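Sunday, May 6, 2018

# Is a used arm worth the money? My long answer after living with one

Su-chen Shih has been after me to write this up ever since I told her how much time I'd spent reading price lists last winter. She's trying to put together a budget for her own group in Endport and wanted to know whether buying a secondhand industrial arm is a sensible thing for a small shop to do, or whether she should hold out for something new and friendlier. So, Su-chen, get yourself a cup of tea, because I do go on a bit.

We bought our KUKA arm through Pristwood, a dealer that takes equipment out of closed production lines, cleans it up and sells it on with the controller and a short warranty. What we do with it is bin picking, mixed objects in a gray tub, one grasp at a time. I'm reviewing the whole purchase, I suppose, and not only the arm, since the arm by itself would have been a very handsome coat rack.

## What I liked

The arm is a joy. It's stiff, it goes where you send it, and it goes there again the next day. We looked hard at a lighter arm from Drilcombe, which was cheaper to run and would have come with nice drag-and-drop software, but the demo unit sagged a little at full reach and I couldn't stop thinking about it on the train home. With objects jumbled against the walls of a bin, a small miss at the fingers means you close on plastic tub.

Pristwood were lovely to deal with, too. They answered the phone, they sent the service records without being asked twice, and when the crate arrived with a cracked connector cover they mailed a new one that same week.

The other nice surprise was how little we needed to spend on the bin itself and on the things that go in it. I had set aside a proper sum for "test objects" and ended up raiding toy shelves and tool drawers. You want shapes that are awkward in different ways — shiny, spindly, flat, round — and those are cheap. If your quote has a line for a custom fixture to hold the bin, strike it out for now and buy good clamps.

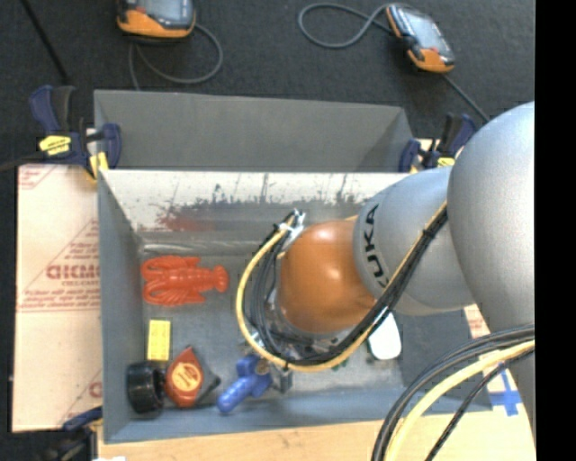
*The arm over the bin, with the lobster still waiting on the left and clamps holding things steady.*

## What I'd budget for differently

Cables! I can't say this warmly enough. The purchase price covers the arm, and then you discover that everything on the end of it needs to be fed by something, and all those lines have to travel along the arm without snagging or pulling tight when the wrist turns. We put aside $100 for ties, sleeves and fittings and I laugh about it now. By the end of June last year we had redone the whole dressing twice, and Lai-ching Ng, who has far more patience than I do, worked out the loop at the wrist by moving the arm through every pose she could think of with a flashlight in her other hand. Please put in a real number, and put in the hours as well.

The gripper was the other one. We ordered ours from Yu, and I have no complaints about how it's made, but it took 9 weeks to arrive. An arm with no gripper on it is a hard thing to explain to the person who signed the check. Order the gripper first, even before you've settled on the arm if you can be sure of the mounting plate.

Then there's the room. A big arm wants floor space well beyond the bin, plus a safe way to keep people out of its reach, plus power that your building may or may not have. Our electrician's bill was $3,000 and it wasn't in the plan at all. I'd ask for that quote before anything else, and I'd have the electrician talk to the dealer directly so you aren't carrying messages back and forth like I was.

One smaller grumble: the manuals that came with the controller were for a slightly different version, and we lost a good few evenings to menus that weren't where the book said they'd be. Pristwood did send the right set in the end, but do check before you pay the balance.

## Would I buy it again?

Yes, I would, and from the same people. I'd give the arm top marks and the whole experience an 8 out of 10, with the missing points going to the manuals and to my own spreadsheet. For a group that has at least one person who likes wiring and won't be hurried, a used arm gets you a lot of machine for the money. If you don't have that person, Su-chen, the Drilcombe might suit you better, sag and all, and I'd be glad to come along to a demo and poke at it with you.

I still have our old budget with all the lines crossed out and the true costs written in beside them. Write to me and I'll send you a copy.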